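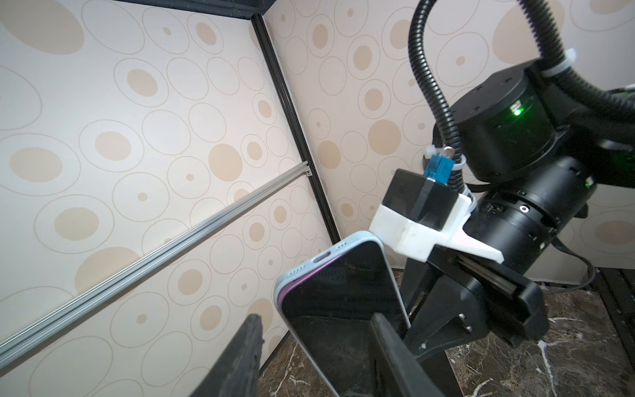

Picking things up used to be the hard part. When I started writing about automation, people in the field would tell you that a robot could weld a car but couldn't be trusted with a coffee mug. That has changed. A two-fingered gripper with rubbery pads and a decent camera will now pick up a phone, a sponge or a sock and hold on to it, and it will do it on a bench that costs less than a used hatchback. The question people ask me is whether this means a machine can do the chores. My answer is still no, with a couple of exceptions.

Take the phone. At Primby, a refurbisher I visited in November, phones come in by the tub. Someone has to take each one out, look it over, wipe it, plug it in, decide which pile it belongs in and set it down. Hidayah Pasaribu runs the intake floor. She has trialled two arms from Firero and she keeps one of them going. It takes phones from a tray and stands them in a charging rack. It doesn't take them from the tub, because in the tub they are face down, stacked, tangled in their own chargers and sometimes stuck together with whatever was on the case. A person fills the tray.

The arm manages 25 phones in the time her quickest worker does about 60. She doesn't mind that, as it runs over lunch and after the shift ends. What she minds is the stopping. On a good day it stops four times and waits for someone to come and sort it out. On a bad day she turns it off.

I asked what causes a stop. A cracked back that sheds glass. A phone in a wallet case that opens halfway through the lift. A dark screen that reflects the overhead lights, so the software thinks the edge is somewhere it isn't. None of these would slow a teenager on a summer job.

The trade likes to talk about success rates, and I think the figure misleads people outside it. Suppose a machine gets a task right nine times out of ten. In a lab that is a very good result and somebody will publish it. In a kitchen it means that if you ask it to put away a rack of 20 plates, you should expect to lose a couple, or at least to get up twice from the couch. A dishwasher that failed one load in ten would go back to the shop.

Home is harder than the shop floor as well. Primby can buy the same tray over and over, bolt it down and keep the lights steady. My laundry is different every week and so is the floor it lands on. Yen-ting Su, an engineer who spent eight years on warehouse picking at Zutomville before moving to household work, told me she had underestimated how much of her old job was done by the shelf. "We'd already tidied up for the robot," she said. "At home, tidying up is the job."

She is more hopeful than I am. She thinks folding towels and clearing a table are close, and that the improvement of the past few years came from machines practising on ordinary objects in large numbers, with people correcting them. I accept the second part. I have watched an arm at Figueroa learn to turn a phone the right way up in an afternoon, where the old approach would have taken a programmer weeks. But the next morning they gave it a thicker phone and it was back to fumbling.

So I would say this to anyone thinking of buying. If your work comes in one shape, to one spot, and a stop costs you nothing much, there is a machine worth pricing now. Talk to the people who would have to clear the jams before you sign, and ask to see it run a full shift with your own stock. Leave the supplier's samples in the box.

If you want the house done, keep the robot vacuum, which earns its spot in the cupboard, and wait. I still fold my own towels, and I expect to be folding them for a good while yet.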